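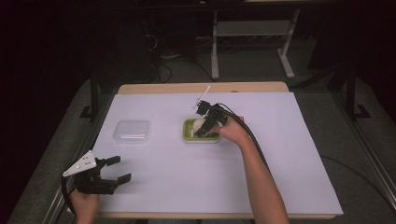 Hand-held grippers on the paper-covered table, with the green tray and the clear lidded container.

22 October 2019

The tabletop set for Plodoswood now stands at 500 usable examples out of the 2000 planned. These are notes on how they are being gathered, mostly so that Nnamdi Okafor and I stop answering the same questions by email.

Each example is one short recording of a person doing a small job with two hand-held grippers, one per hand. The learning system gets the camera view from head height and the opening of both pairs of jaws, sampled 30 times a second. Speech is not recorded. Gloves are allowed but make the trigger harder to feel, and most people give up on them after a session.

The current job is picking up a round white object with the right gripper while the left waits open. It sounds too easy to bother with. In September we ran it with the old instructions, which said only "pick up the object", and people closed the jaws at very different speeds. Stanisława Ziółkowski plotted the jaw opening against time for that batch and the closing part was spread so widely that the trained model averaged it into a slow squeeze that started too early. The instructions now say to stop above the object, then close in one movement. The spread has narrowed. I would like it narrower still, but Chidubem Olatunji thinks we will lose useful variety if we push further, and he may be right.

The paper sheet stays. Bare wood gave the camera a grain pattern to latch on to, and the model trained on it did badly when the table was turned round. Pale paper also shows creases, so replace it when it starts to look used.

Cables are still a nuisance. Leave enough slack to reach the far edge of the paper before starting, and check it with both arms out. A tug in the middle of a recording shows up as a small jump in the wrist path, and our filter misses those below 2 mm.

Failed attempts are kept. Mark them as failed and carry on; do not delete them and do not repeat the job until it looks nice. Ikechukwu Ogundipe is using them to train a separate check that spots a bad grasp early.

Still open: whether to shift the tray between every recording or only between blocks. I have been shifting it every time, which is slow. The next batch will be split between the two methods and compared on the same test positions.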